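Gernevon Town App: working group minutes

Meeting held 24 November 2023 in the back office of Domberg Books, Gernevon

**Present:** Lieselotte Lammers (chair), Florian Marty (listings), Solange Lefèvre (merchants), Dorian Tessier (minutes)

**Apologies:** Jérémie Sabatier. He has sent written comments, and these are included under item 3.

## 1. Minutes of the October meeting

Accepted with one correction. Under "Parking page" it was written that the page would be removed. The decision was to hide the page until the new parking zones are confirmed by the town office. Dorian apologised for the mistake and has corrected the copy in the shared folder.

## 2. Listings

Florian reported that the directory now holds 86 businesses. Most of the work since the last meeting was cleaning up old entries. Several shops had moved and still showed their former address, and the bakery on the upper square was listed under its previous owner. Florian telephones each business before he changes an entry. It is slow, but he prefers to continue in this way.

Solange asked if merchants could change their own opening hours. Florian answered that this is possible in the Prandgate system, but that each change then appears at once, without a check. Lieselotte was in favour of trying it with a small group first. Florian was less sure. In his opinion the colour labels ("open", "closing soon", "closed") are what people look at most, and a wrong label does more harm than an old telephone number.

After discussion it was agreed to try it with six merchants. Solange will choose them, and she will take different kinds of business and not only restaurants.

**Action:** Solange to choose the merchants and send their names to Florian.
**Action:** Florian to write a one-page guide on how to change the hours.

## 3. Categories

The list of categories was made in the first month of the project and it no longer fits very well. "Services" has become a place for everything. At present it contains the dry cleaner, the laundromat, two notaries, the bicycle repair and the driving school.

Jérémie's written comments were read aloud. He proposes to divide "Services" into "Household", "Professional" and "Repairs". He also asks that the centre of the village be written the same way everywhere, because the app now has "Centre", "Town centre" and "Old centre" for the same streets.

Everybody agreed with the second point. On the first, Solange thought that "Repairs" would be too small to stand alone. Dorian remarked that a person with a broken zipper will not know if this is "Household" or "Repairs". Lieselotte proposed that one business may appear in two categories, if the owner wishes it. Florian will ask Prandgate whether this counts as one listing or two under our contract.

**Decision:** "Town centre" is the only form to be used from now on.
**Decision:** "Services" will be divided, but the names of the new categories are left open until the next meeting.
**Action:** Florian to write to Prandgate about double listings.

## 4. Coupons and the stamp card

Solange presented the figures she had received from merchants. They are not complete, as some shops keep the coupons in a drawer and others only remember them. She therefore asked that no total be written in the minutes.

The café reports that the coupon for a second coffee is used mainly in the morning by people who come every day in any case. The owner does not object to this, but would like the coupon to be valid only in the afternoon. The shoe shop wishes to stop completely. Lieselotte will visit the owner before the entry is removed.

There was a longer discussion on the digital stamp card. Some customers do not understand that they must show the code before paying. When they show it after, the cashier has to start again. Solange suggested a short sentence on the first screen of the card. The following text was accepted: "Please show this card before you pay."

Dorian asked if paper cards will still be honoured. Yes, until the shops have no more of them.

**Action:** Solange to send the new sentence to Prandgate together with the change to the café coupon.
**Action:** Lieselotte to visit the shoe shop.

## 5. Notifications

We send one message each day. Two residents wrote to say that this is too much, and one asked for more news about road closures. Florian explained that the user can already choose the subjects, but that the choice is hidden under "Profile", where few people look for it.

It was agreed to move it to the main menu if Prandgate can do this without charge. If there is a cost, the question comes back to the group. Advertising messages from a single shop will continue to be refused. The request from the Pastor furniture store to announce its clearance sale was therefore declined, and Lieselotte will offer the store an entry in the events calendar instead.

**Action:** Florian to ask for the price, if any.

## 6. Pictures in the directory

Many entries still show only the grey square. Solange has started to collect pictures and has put the first ones in the shared folder. They should be in horizontal format where possible, without customers' faces, and the merchant must give permission in writing (an email is enough).

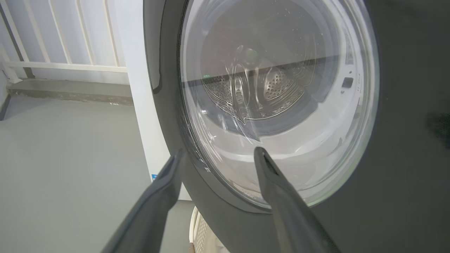
*Front-loading washing machine with a dark gray front and a round glass door.*

Florian asked that the file be named after the business or the heading and not left with the number from the telephone. Lieselotte will look through the folder before anything is published.

**Action:** All to send missing pictures to Solange.

## 7. Other business

The poster in the library window is faded and will be printed again. Dorian still has the original file.

Lieselotte reminded the group that the key of the back office must be returned to the bookshop counter, also when the meeting finishes late.

The date of the next meeting will be sent by email when Jérémie has given his availability.

Minutes taken by Dorian Tessier. Please send corrections to me before the next meeting.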